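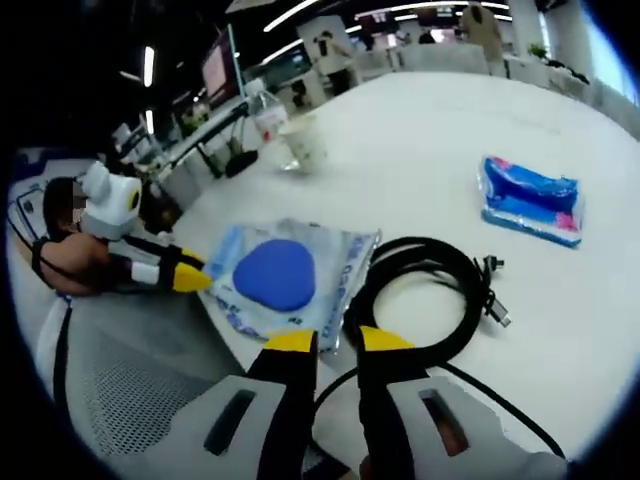 **Rocker panel rust, driver side — how far do I cut?**

**drillthorpe_dan**
Finally got the carpet out and I'm having a blast with this thing, rust and all! Outer rocker is gone for the last 6 inches before the rear wheel. Poked the inner with a screwdriver and it went through in two spots. Do I patch the outer and treat the inner, or go full replacement? Car has 252k on it and I want to keep it forever.

**sillplate**
Full replacement. If you can poke through the inner, there's more you haven't found yet. Brace the door opening before you cut ANYTHING. Weld a bar from hinge pillar to latch pillar and check that the door still closes.

**Rurnton_Rick**
Gotta disagree. I've done patches on two daily drivers and both are still solid. Cut back to clean metal, make your piece, butt weld it, short stitches so it doesn't warp. A full rocker on a unibody is a big job if you haven't done one before.

**sillplate**
Still solid where you can see it, maybe. Did you ever put a scope up there?

**Rurnton_Rick**
Yep, last September, through the drain hole. Clean as anything, cavity wax still sticky.

**xuan_t**
Love these threads! I did mine with the full outer and a patched inner, so sort of both of you. Take the paint off with a strip disc first — the spot welds show up as little dimples once you go over them lightly with 80 grit. Then center punch every one and use a proper spot weld cutter. A regular bit wanders all over the place and you end up chewing the flange you wanted to keep.
— Xuân Trình

**drillthorpe_dan**
Ooh, that I can do. Did you go with weld-through primer on the flanges?

**xuan_t**
I did, but scrape it off right at the plug holes or it spits like crazy. Seam sealer after, then wax inside once the paint has cured.

**sillplate**
Agree on all of that. Fine, patch the inner, but brace it first!!

**drillthorpe_dan**
Bracing it, promise. Ordering the outer tonight and going full on that side. Does anybody know if the jack point comes with the panel or do I need to save mine?

**Rurnton_Rick**
Save yours. Mine came without.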